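Wasness Floor Stand, Series 2
Black metal, flat base plate

Product group: Stands and supports
Manufacturer: Wasness
Supplied by: Setum

General

The Wasness floor stand is a free-standing metal support for workshops, teaching rooms and light assembly areas. It stands directly on the floor and needs no anchoring for loads within the rated limit. All parts are finished in black. The stand is delivered as two parts, base and upright, with the fixings in a separate bag.

Series 2 replaces the first series. The hole pattern on the base is unchanged, so existing floor fixings can be used again. Uprights from the first series do not fit a Series 2 base.

Base and legs

The base plate is broad and flat, with a rounded front corner. A pair of legs rises from the plate at an angle. The legs are fitted at the works and should not be loosened on site. If a leg has been knocked or bent, the complete base must be exchanged.

The plate must lie flat on the floor over its whole underside. On tiled floors, check for raised joints before loading. Loose grit under the plate will mark vinyl and painted concrete.

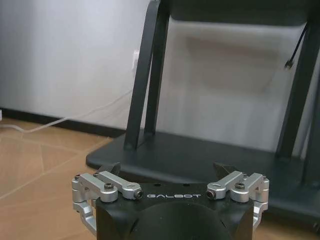
Technical data

Article name: Wasness Floor Stand, Series 2
Colour: black
Material: metal
Upright height above plate: 336 mm
Base plate depth: 300 mm
Base plate width: 400 mm
Floor fixing: optional, through base plate
Use: indoors, dry rooms

Assembly

1. Place the base in its final position. Do not drag it.
2. Lower the upright on to the legs and start all screws by hand.
3. Tighten the screws in turn, working across the joint.
4. Check that the stand does not rock. If it does, slacken the screws, press the upright down and tighten again.
5. Fit the load. Retighten after the first week of use.

Care

Wipe with a damp cloth and a mild cleaner. Do not use scouring powder or thinners. Scratches can be touched up with the Vik repair pen in matt black, ordered separately. Let the paint dry overnight before the stand goes back into use.

Accessories

Imura top bracket, straight
Imura top bracket, tilting
Vik repair pen, matt black
Floor fixing set for concrete
Felt underlay, cut to base plate size

The tilting bracket lowers the permitted load. See the load sheet supplied with the bracket.

Ordering

State the article name, series and any accessories. Spare bases and uprights are sold singly. Stock orders placed before the end of February are sent at the current price list.

Technical questions: Siv Løken
Orders and spare parts: Stellan Aasen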